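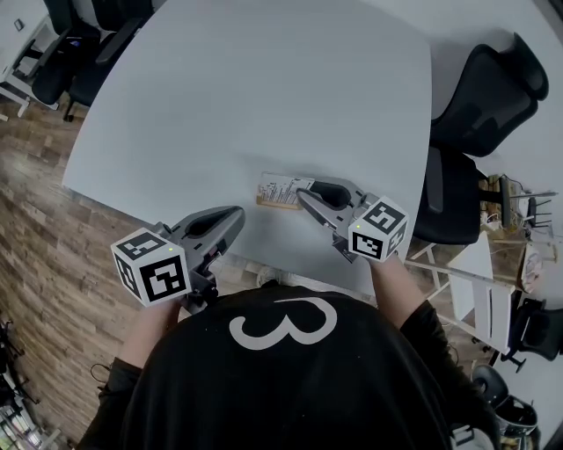 I have now spent 3000 takes' worth of patience on hand-held grippers, and I have opinions. The Brisier pair went back in its box in May, after Halima Makori pinched herself with it twice and used a word I had to look up. The Montes pair replaced it. Gray curved jaws, black pads on the inside, a marker cube riding on each one with a small green light that I check far more often than I need to. My test piece is a small flat card, and flat things on a flat table are where grippers go to be humbled. The Brisier jaws shoved it along like a tiny snowplow. The Montes ones get under an edge roughly half the time – better than me with a credit card on a bar top.

The cubes do make your wrists feel like they're wearing hats. By take 235 I'd stopped noticing. Next up is the Ollen set, which has softer pads and a manual translated by an optimist.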